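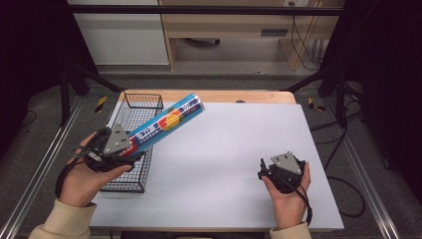

A tube of plastic wrap above a black wire mesh basket

Plastic wrap, also known as cling wrap or food wrap, is a thin plastic film used to seal food and keep it fresh over a short period. It is commonly sold on a roll, in a carton fitted with a serrated cutting edge or in a printed sleeve, and is found in most household kitchens and catering establishments.

Materials
Early household films were made from polyvinylidene chloride, which offers a strong barrier to moisture and odour. Polyvinyl chloride softened with plasticisers later became common in commercial catering. Low-density polyethylene is now widely used in domestic products. It clings less firmly than the older materials but contains no chlorine.

Manufacture
Polyethylene film is generally produced by blown extrusion. Molten resin is forced through a circular die, inflated into a tall bubble, cooled and flattened between rollers. The film is then slit to width and wound onto cores. Cling is improved by additives such as polyisobutylene, which migrate to the surface after extrusion.

Use
The film adheres to glass and glazed ceramic better than to most plastics or unglazed surfaces. Labels commonly advise against contact between the film and fatty foods during heating, and a vented cover is preferred in microwave ovens. Film is also used outside the kitchen, for example to bundle small goods or to cover paint trays between coats.

Disposal
Plastic wrap is seldom accepted in kerbside recycling, as thin film tangles in sorting machinery. Practice differs between councils. In Tundosville, used film is placed in the general rubbish, while Illville operates a Sunday drop-off point for clean polyethylene film only. The Fonseca depot, which serves Plerurura and neighbouring districts, receives film in bales of 100 kilograms and recorded 151 bales in its most recent reporting year — all of it from commercial sources.

See also
Aluminium foil
Beeswax wrap
Greaseproof paper
Shrink wrap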